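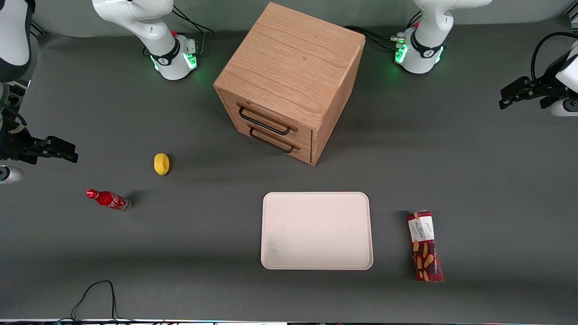
Trustix publishes first results of its household chore trials

Lachance, Sunday, June 25, 2023

Trustix today presents the first results of its study on a simple question: can a machine already tidy up a table at home? The trials were made at our Lachance workshop with the two-arm system Bava. The chores were opening and closing a drawer, putting small items on a tray and clearing them away again.

In 301 attempts, Bava finished the chore without help 111 times. Drawers remain the most difficult part, and a bottle that rolls is still a problem. A person does the same work much faster.

"We do not want to promise a robot for every kitchen," the company states. "For the moment, the answer is: sometimes, and slowly."

The next phase starts with our partner Steltano and will include 12 shop-floor chores, among them sorting returned goods and filling shelves. The full report can be requested from the Trustix press office.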